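Betreff: Re: [greifer-liste] Backenvergleich an Frottee, Handgreifer
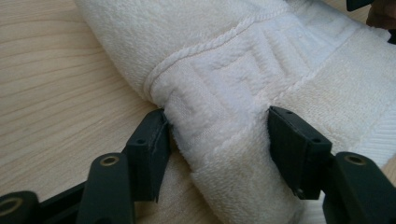 Kategorie: Greifer und Finger

Hallo Atieno, hallo Liste,

Atieno Temba schrieb am 2018-10-13:
> Wir haben die Finger von Gultero mit 30 Griffen an dünnem
> Baumwollstoff probiert und sind zufrieden. Hat jemand Erfahrung
> mit dickem Frottee? Mich interessiert vor allem, ob die flachen
> Backen an einer Webkante oder Bordüre abrutschen.

ich arbeite seit dem Frühjahr mit demselben Handgreifer und kann einen Teil der Frage beantworten. Auf dem Foto halten die beiden dunkelgrünen Finger ein weißes Handtuch knapp unterhalb der Bordüre mit dem Mäandermuster. Der Stoff ist zwischen den Backen zu einem schmalen Hals zusammengedrückt, und ein Stück der Bordüre legt sich oben darüber. Genau diese Stelle macht uns Mühe.

Wir haben 300 Griffe mit den Backen von Gultero und 300 mit denen von Parisi gemacht, immer am gleichen Handtuch und auf dem gleichen Holztisch. Bei Gultero ist der Stoff 157 Mal beim Anheben verrutscht, die meisten Fälle lagen an der Bordüre. Im reinen Flor hält er gut. Die Werte für Parisi muss ich noch einmal prüfen, dort war der Anpressweg am Anfang falsch eingestellt – mein Fehler.

Zwei Fragen habe ich selbst. Erstens: Hat jemand die Backen mit einer dünnen Gummischicht beklebt, und wie lange hat der Kleber gehalten? Zweitens: Unter Prosinora bekomme ich die Öffnungsweite nur verzögert im Protokoll. Mit dem Controller von Geritz hatte ich dieses Problem nicht.

Die Tabelle schicke ich im November, wenn beide Reihen vollständig sind.

Mit freundlichen Grüßen
Marek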